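Household Habits and Evidence
Session 6 handout: Does washing up by hand use less water?

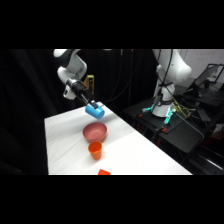 Last session ended with the claim that a dishwasher "saves up to 100 litres a week". Most of you were happy with it. I'd like you to be less happy by the end of this one.

Start with "up to". A saving of nothing at all is also a saving of up to 100 litres. The phrase gives you the best case and keeps quiet about the usual one. When you meet it in the reading, cross it out and see what is left of the sentence.

Then ask what the machine is being compared with. The Bunon leaflet (reading pack, item 2) sets a full dishwasher against a person washing each plate under a running tap. Some people do wash up like that. Plenty fill a bowl, and a few fill it once and use it until the water is grey. Change the person and you change the answer, sometimes completely. The leaflet doesn't say how its washer-up was chosen or whether they knew they were being watched.

The Trunthorpe survey

This is the study the newspapers liked. It had 469 replies from 1,000 forms sent out, so more than half the households never answered. We don't know how they wash up. It would be odd if they were just the same as the people who care enough about dishes to fill in a form.

The survey also asked people to guess how long they leave the tap on. Try it yourself tonight: write down your guess first, then time it. Guesses of this kind tend to be poor, and I see no reason why those in Trunthorpe should be any better.

The Dreron trial

Better, but small. Meters were fitted under the sink in 17 homes, which gets rid of the guessing. Against that, every home had agreed to have a meter, and people with a meter under the sink may well behave. The trial ran through April only. The report then multiplies up to a whole year, as if Christmas dinner made no extra pans.

Note too what was left out:
rinsing before loading
half-empty loads
pans done by hand anyway
the water used to heat up a cold pipe

I am not saying the dishwasher loses. It may well win in a large household that fills it properly. My complaint is that neither study shows this, and both are quoted as though they did.

For next time

Read Ó Súilleabháin, chapter 3, and skip the part on detergents. Bring one advert that uses "up to" and one that uses "compared with", and be ready to say compared with what. Half a page of notes is plenty.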